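Speaker notes - "Showing it, not coding it: teaching a kitchen arm by hand"
Amarachi Igwe, Pleker
November 2019, Civovmont meetup, small room. 60 min slot incl. questions. Talk fast, leave time.

0. Before starting
Check clicker. Water. Turn OFF chat notifications (last time!!)
Ask who has driven an arm before. Hands up. If most of the room, skip section 1 and go straight to the kitchen.

1. Opening
Start with the bowl story. We spent most of January writing code to get one bowl off one board. Grasp planner, waypoints, special cases for the rim. Worked on the bench, fell over in the kitchen.
Then Vaněk (the intern-turned-engineer, he's in the back, wave) grabbed the remote rig and did the same pick by hand in one go. Recorded it. Did it again. By the end of the day we had more useful data than code.
Pause. Let that land.
Say clearly: I'm not against planners. We still use one for getting home to the rest pose.

2. Two ways to show
Kinesthetic - hands on the arm, joints go soft, you push it through the move.
 + you feel contact
 + no latency
 - your body is in the camera view, your elbow is in the shot
 - tiring, heavy at the wrist
 - very easy to do things the motors can't do on their own
Teleop - operator stands off, drives from a leader arm or controller.
 + clean views, no people in them
 + what you record is what the motors did
 - no sense of touch unless you pay for it
 - learning curve. Budget two hours per new operator before you keep anything
We do both. Kinesthetic for a first go at a new task, to find out if the arm can reach at all. Teleop for everything we train on.
Somebody will ask about video of people's hands. Short answer: tried it, parked it, come find me after.

3. The kitchen
SLIDE. Real kitchen, not a mockup. This is the Wallwood station. Leave it up while talking.
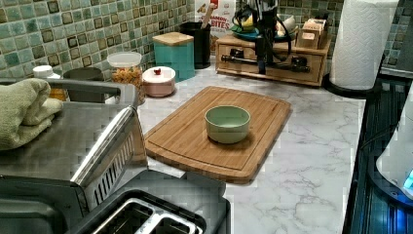
Wallwood station: board, green bowl, arm at the back by the drawer unit

Points for this slide:
- board is slanted on the counter. Good. Early on we squared everything up with tape and the policy learned the tape. Move it, turn it.
- backsplash is busy, small tiles, lots of colors. Don't cover it. First version had a gray sheet hung behind and the thing was useless once the sheet came down
- jars, canister, cereal, paper towels - leave the clutter at the back. It's clutter you'd have at home
- working area between board and back row is clear. Operators need somewhere to go wrong
- glossy stovetop on the right. Reflections! Depth hates it. Color only was fine
- bowl is matte, pale green, easy to see. Start with easy. Glass comes later and it's miserable

Quick aside if time: shadows. Bowl shadow moves when somebody changes the lights. Record under more than one light.

4. What a session looks like
Operator resets, starts recording, does the move, stops, marks good or bad. That's it.
Marks matter more than I thought. Keep the bad ones but label them.
Rules on the wall (read these out):
 Go slow into contact
 No hovering - if you're deciding, stop the recording
 Same task name every time, spell it the same (we had "bowl_pick", "bowlpick" and "pick bowl" and lost a weekend to it)
 Change operator after 10 episodes. People get sloppy and they don't notice
Number to say out loud: 3596 episodes kept at this station so far. Not all bowls.
Don't get dragged into how that compares with anybody elses numbers.

5. Looking straight down
SLIDE. Different view, same counter.
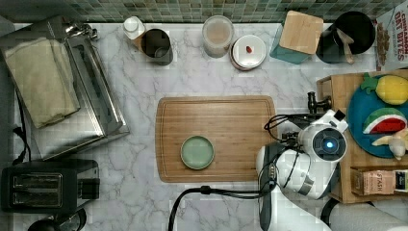 Top view. White arm in from the lower right, gripper by the board

Talk to this one:
- from up here you judge where the dish is on the board much better than from the side. Lower left part of the board in this one. Side view is better for height. We want both
- two-finger gripper, black. Against bamboo you can find the fingers easily. Against the dark toaster, less so
- cables. Look how much cable there is. One cord runs right across the lower counter. Route it before you record, dress it the same way each time, and watch it anyway, a snag ruins the episode and can pull the arm
- reach. Arm comes in from the right, so the left side of the board is the long stretch. Operators will avoid it without meaning to. Your data ends up lopsided. We now tell them where to put the dish before each go
- plush fruit on the blue plate, far right. Soft things forgive a bad squeeze. Let new operators start on soft stuff

6. Things that went wrong
Keep this quick, people like it, don't ramble.
 a) Clock drift. Camera and joint log out of step, took us ages to spot. Policy always a bit late on the close. Check sync first thing, every session.
 b) The too-good operator. One person so smooth there were no corrections in the data. Policy had never seen a near miss, didn't know how to get out of one. Now we start some episodes from an awkward pose on purpose.
 c) Gripper open at the start of every recording. So it never learned to open. Yes really.
 d) Operators talking to eachother. Stops and starts in odd places. Policy copied the stops.

7. Advice if your starting out
One task. One object. Get it end to end, record - train - run, before you collect more. 2 people minimum, one driving and one with a hand near the stop button.
Watch your own recordings at normal speed. Boring. Do it.
Write down who drove.
If an operator can't do the task through the cameras alone, the policy won't either. Make them try it, back turned to the counter. (best test we have, say it twice)

8. Questions
Likely ones:
 "How many demos do I need?" - depends how much you move the object. Don't give a number.
 "Force feedback worth it?" - for wiping and for lids, yes. For picks we manage without.
 "Can we have the data?" - not yet, working on the paperwork. Take emails.
 "Why not simulate?" - we do, for reach checks. Contact is where it falls apart for us
If quiet, ask Vaněk to tell the cord story.
Leave the top view slide up at the end, sign-up sheet is by the door.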